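To: Avendale Makers list
Subject: Re: Skeletons for October, state of the bones

On Tuesday the Kerkine table wrote:
> Can somebody tell me where we are with the skeletons? The Avendale
> library wants them hanging by the end of October and I'd like to tell
> them something other than "soon." Also, are we sorting by body part or
> by color? I have heard both, loudly.
> Also also, how much orange is left?

By color. I know the body part people feel strongly. I was one of them until I spent an evening holding up green lumps and asking myself whether they were spine or leg, and I'm no closer to knowing now than I was then. Color I can do. Color I can do at 10 at night with a cold.

So, the state of things. The skeletons come off the printer more or less in one go and are then supposed to be pulled apart into pieces, because the library wants kids to put them back together in mixed colors. Most of the current batch is in pieces. There's an orange one that still has its head and its ribs and its arms up like it just won something, and I haven't had the heart. Whoever gets to the table first, please have the heart.
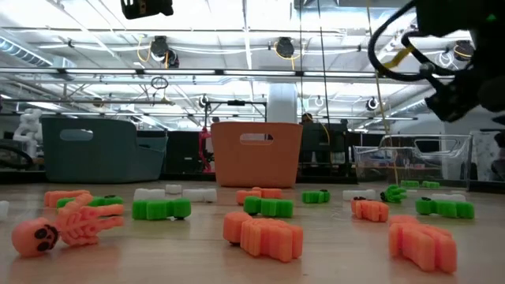

The rule for the containers is one color per container, and I would like it treated as a rule this time. Last year's approach (a heap, some hope) gave us a box at Lasberg marked WHITE that was mostly green, and a box marked GREEN that held a sandwich. If you find a piece that fits no container, leave it out on the table where the rest of us can argue about it.

Please also look underneath things. The big ribbed pieces can stand up on their own, and small bits go and hide behind them. I lost a whole hand that way in the first batch and printed another, and then of course I had three.

On the orange: we opened a new 1000 gram spool from the Wallner order and there are 600 grams left on it. That's enough, provided we all stop reprinting skulls because the first one "looked sad." It's a skull.
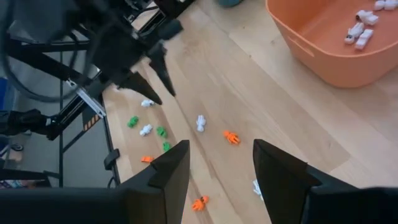 Hanging. I want fishing line and the Kerkine table wants ribbon. I'll give way on ribbon if somebody else ties it, and I mean ties all of it, including the last ones when it stops being fun. The library has offered 80 feet of ceiling rail and a stepladder that I've met before and don't trust.

Joints are the other worry. The snap ends are fine on the orange and a bit tight on the white, so if you're testing white pieces, push straight and don't twist. A twisted one sounds exactly like a knuckle and puts everybody off their coffee. Broken ones go in the coffee can by the sink, not back in with the good ones, where I keep finding them.
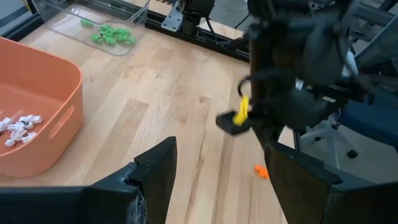

As for who takes what to the library, I'd say the containers travel as they are, flat in the back of a car, with a towel over each. They have no lids. I have asked about lids on this list twice and received a long and interesting thread about hinges.

Tell the library the last week of October. If they ask which day, cough.

Still needed: ribbon (see above), towels, and whoever has the good pliers.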